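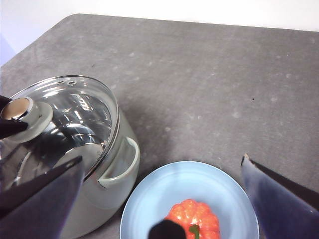 Last updated: Dec 27, 2020

So is she standing for Getar council or not? The councillor for Brikine ward told the local paper she "hasn't ruled anything out", and I've had three leaflets from her in December. That's a lot of leaflets for someone who hasn't ruled anything out.

ponsroadpete

She has a sick mother, she said so herself. Give her until the new year. She won by 140 votes last time, so she can hardly be accused of coasting.

14 replies · 6 shares

marrowfat

Sorry for her mother, and I mean that. But the rest of us would like to know who we're voting for. The Jurketeck side picked their man months ago and he's already knocked on our door twice, once during tea.

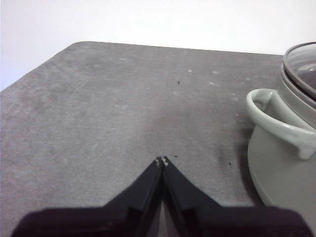
The seat matters more than people let on, because whoever holds Brikine gets the casting vote on the Pons bypass. At the moment her position on the bypass is as blank as the white wall behind that pot. I asked her outright in the library and got a very nice answer about buses.

kettle_on

I like the buses answer. We've lost 4 of them.

ponsroadpete

She signed the bypass petition, marrowfat. It had 2,000 names on it and hers was on the first page. What more do you want, a tattoo?

marrowfat

She signed the one against it as well. 258 names, check the list. I'd call that keeping her options open.

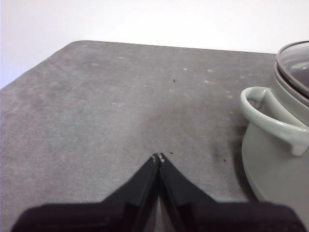 And before anyone says it was a different petition about a different road, it was the same road. They'd only moved the roundabout.

dulcie_b

Moving the roundabout was the whole argument! I signed both too and I'd do it again.

kettle_on

Dulcie for council, then.

dulcie_b

I haven't ruled anything out.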